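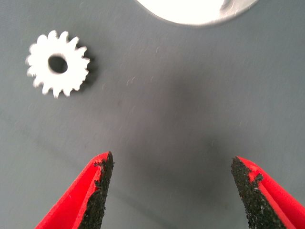
Handgelenkkamera, Finger offen. Zahnrad links oben, grosse weisse Scheibe am oberen Rand, sehr hell.

Laborbuch Montagezelle Risside
So, 6. Juli
Eintrag: K. Lysenko

Thema: Greifer fährt neben das Zahnrad, dann Schutzhalt rechts

Heute wollte ich nur die Wiederholung vom Freitag fertig machen, drei Zahnräder auf die Stifte setzen. Der Ablauf heisst bei uns Leton und hat seit Januar rund 960 Durchläufe gemacht, fast immer ohne Eingriff. Heute gab es 4 Fehlgriffe hintereinander, und beim letzten hat der rechte Arm mit Schutzhalt gestoppt. Keine Person war im Bereich. Am Greifer habe ich keinen Schaden gefunden, die Finger schliessen parallel wie vorher.

Verhalten beim Fehler: Der Arm fährt richtig an, bleibt über der Stelle stehen und wartet auf die Position aus dem Kamerabild. Die Position kommt, aber sie ist falsch. Der Mittelpunkt liegt nicht mehr in der Bohrung, sondern ist zur grossen Scheibe hin verschoben. Danach senkt der Arm sich ab und drückt mit einer Fingerspitze auf die Unterlage. Die ersten drei Male war die Kraft unter der Schwelle und das Programm hat einfach «Teil nicht gefunden» gemeldet. Beim vierten Mal war sie darüber.

Zuerst habe ich an die Kalibrierung gedacht, weil Valentin am Donnerstag die Halterung der Kamera nachgezogen hat. Ich habe die Kontrollpunkte angefahren, alle innerhalb der Toleranz. Die Kalibrierung ist es also nicht, und ich habe sie auch nicht verändert (bitte auch nicht nachträglich neu laden, sonst können wir nicht mehr vergleichen).

Danach habe ich die gespeicherten Bilder angeschaut. Das Zahnrad ist fast reines Weiss, die Zähne sind am Rand weich und ungleich. Die Scheibe ist noch heller, auf der Fläche gibt es nur einen grauen Fleck. Dazu kommt der breite, weiche Schatten zwischen und vor den Fingern. Ich vermute, dass die automatische Belichtung auf die dunklere Mitte reagiert und zu lange belichtet. Dann ist vom Zahnkranz nicht mehr viel übrig, was die Kantensuche benutzen kann, und sie nimmt den Bogen der Scheibe dazu.

In der Konfiguration stand die Belichtung auf «auto». Im Archiv von Januar steht sie fest auf 1'000 Mikrosekunden. Wer das geändert hat, konnte ich im Protokoll nicht finden, die Datei wurde beim Update von Wekerora komplett neu geschrieben. Ich glaube, es ist einfach der Vorgabewert.

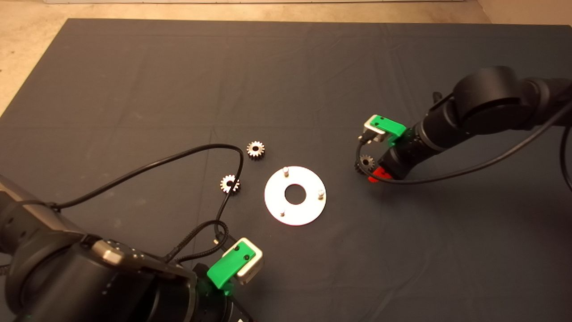
Testaufbau nach dem Umstellen der Belichtung. Ein Rad im rechten Greifer, zwei liegen auf dem Tuch.

Mit dem festen Wert wurde das Rad beim ersten Versuch gefunden, der berechnete Mittelpunkt lag in der Bohrung. Das ist erst ein gutes Zeichen und noch kein Beweis. Ich habe den Versuch mit halber Geschwindigkeit wiederholt, jedes Mal mit der Hand am Nothalt.

Dabei habe ich ein zweites Problem gesehen, das mit der Belichtung nichts zu tun hat. Das dünne schwarze Kabel vom linken Arm macht einen weiten Bogen über das Tuch und kommt direkt neben dem unteren Zahnrad wieder herunter. Wenn der linke Greifer dieses Rad holen soll, muss er sehr nahe am Kabel schliessen. Im Simulationsmodell existiert das Kabel nicht, die Bahnplanung weiss davon also nichts. Valentin hat am Telefon gesagt, der Bogen war früher kürzer und mit einem Band am Unterarm gehalten. Das Band habe ich nirgends gefunden.

Ich habe den linken Arm deshalb für heute gesperrt (nur Handbetrieb, Schlüssel liegt in der Schublade). Der rechte darf weiter fahren, aber nur reduziert.

Noch eine Beobachtung zum Tuch: Die Falten sind flach, aber die Unterlage gibt nach, wenn eine Fingerspitze darauf drückt. Das erklärt vielleicht, warum die Kraft bei den ersten drei Fehlgriffen unter der Schwelle geblieben ist. Auf einer harten Platte hätten wir wahrscheinlich schon früher einen Halt bekommen. Ich möchte die Schwelle trotzdem nicht heute senken – zwei Änderungen am gleichen Tag, und am Montag versteht man die Kurven nicht mehr.
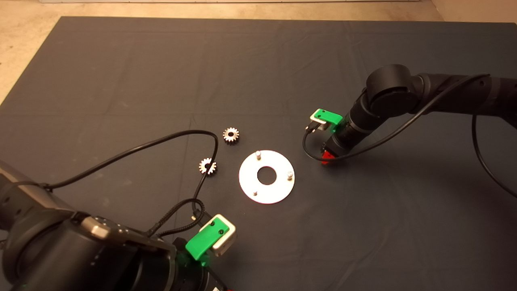 Offen / nächste Schritte

Kabel links: neu führen und am Unterarm befestigen, danach alle Gelenke einmal von Hand durch den ganzen Bereich bewegen und schauen, ob es irgendwo zieht. Macht Valentin. Bis dahin bleibt die Sperre.

Belichtung: fester Wert ist eingetragen und mit Kommentar versehen. Bitte nach jedem Update kontrollieren, ich habe es auch auf die Liste neben dem Schaltschrank geschrieben.

Plausibilität: Das Programm soll die gefundene Grösse mit dem Zahnrad vergleichen und bei Abweichung gar nicht erst absenken. Im alten Van-Dusen-Ablauf hatten wir so eine Prüfung, ich schaue, ob ich sie übernehmen kann.

Kraftschwelle: später, wenn das Kabel erledigt ist. Kurven vom Schutzhalt liegen im Ordner «Leton_Stop».

Frage an Valentin: War beim Nachziehen der Halterung das Licht über der Zelle schon so hell eingestellt wie heute? Ich habe den Regler nicht berührt und möchte vor dem nächsten Dauerlauf wissen, welcher Wert normal ist.

K. L.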